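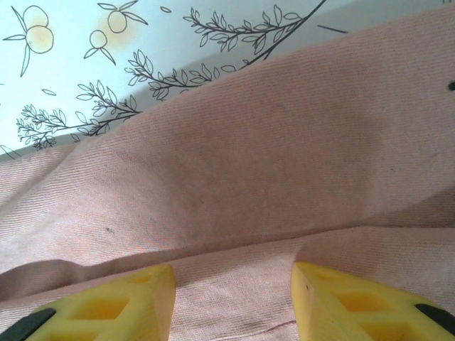
FOR IMMEDIATE RELEASE – May 26, 2020

Zesska, the two-armed laundry folder from the Janwood shared workshop, goes public with its plans

I've never written a press release before, so bear with me! I'm the person behind Zesska, a T-shirt folding rig I've been putting together at Janwood, our shared workshop in Cleltholm, and I'm very happy to say the full build notes are now up for anyone who wants to have a go at their own.

The short version: two arms on a rail, a table, three walls and an awful lot of cables. The long version runs to 1564 lines of notes, including the bits where I swore at the rail brackets. I started in April with a bench that was far too wobbly, ripped it out and began again with aluminium posts, and everything got easier from there (well, nearly everything – cable management is still my least favourite job).
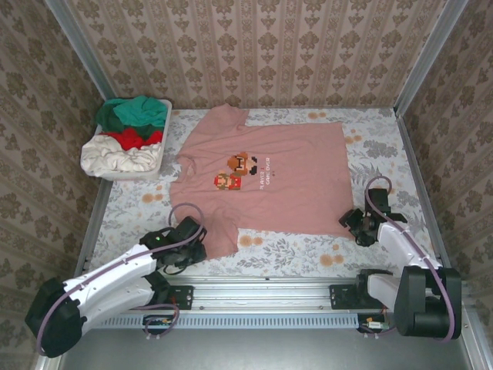

2 min read

Shirts are the hard part, and I love them for it. A towel has four corners and behaves itself. A tee has sleeves that go wherever they fancy, and once the hem bunches up the software has to work out which layer it's looking at. My favourite test shirt is the pink one with the PLAYER 1 GAME OVER print, partly because a graphic on the chest makes it dead easy for me to tell front from back when I'm going through the recordings late at night with a cuppa.

I also went for patterned wallpaper and a leafy, flowery table covering. Most home builds I've read about use a plain background, but my own house is full of patterns and I'd like Zesska to cope with a lounge room one day. The walls came up a treat, even if lining up the paper at the corners cost me a whole evening.

So far I've logged 934 folding attempts and I'm aiming for 2000 before I change anything major. I'm keeping the duds in the log too, and there are plenty of them.
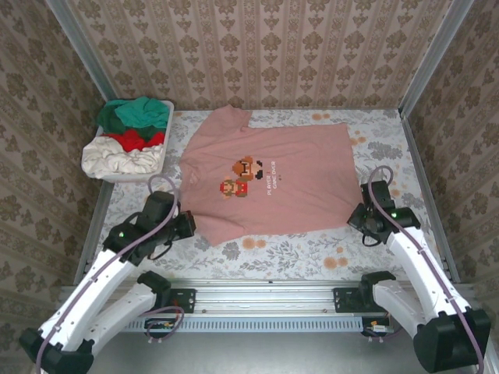 What's in the build notes

Rail and bracket drawings, the wiring layout, my parts list with substitutions, and the control software, which goes by Sulemana and is free to use and change. There's a section on cable routing as well – leave more slack at the wrist than you think you need, then add a bit more.

Come and have a look

Printed copies of the notes are on the shelf beside the Janwood front desk, and the files can be picked up there on a USB stick. Media and fellow tinkerers are welcome to get in touch through the workshop. Bring a shirt if you like, the more colourful the better!

ENDS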